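Why does rubber go crumbly?

Find the oldest rubber band in your house. It will be at the back of the kitchen drawer, next to a key that fits nothing. Stretch it. Snap! It probably didn't stretch at all. It cracked like a stale noodle, and you should have been wearing your safety glasses.

Natural rubber starts as a milky sap called latex, which drips out of rubber trees. Inside it are very long, very thin molecules, tangled up like spaghetti. Pull on them and they straighten out. Let go and they tangle up again, because being a mess is what they like best. (You may know someone like this.)

Raw rubber goes sticky in summer and stiff in winter, so factories cook it with sulphur. The sulphur makes little bridges between the strands. Add 2 or 3 spoonfuls' worth to 100 of rubber and you get something soft and bouncy. Add a lot more and you get something hard enough for a bowling ball.

Then the air gets to work. Oxygen and a gas called ozone snip the long strands into short ones, and sunlight helps them along. Rubbing does damage of a rougher sort. It tears off crumbs, the way your eraser leaves grey bits all over your spelling.
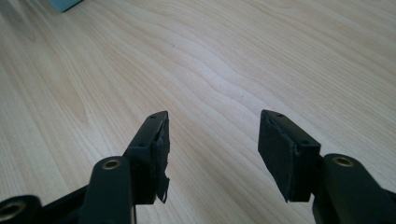 Sarita Dwivedi wrote in to ask whether keeping rubber bands in the fridge makes them last longer. It does, a bit, as long as they're in a sealed bag in the dark. She has kept hers behind the margarine since November and reports that 13 have survived and her dad has stopped asking.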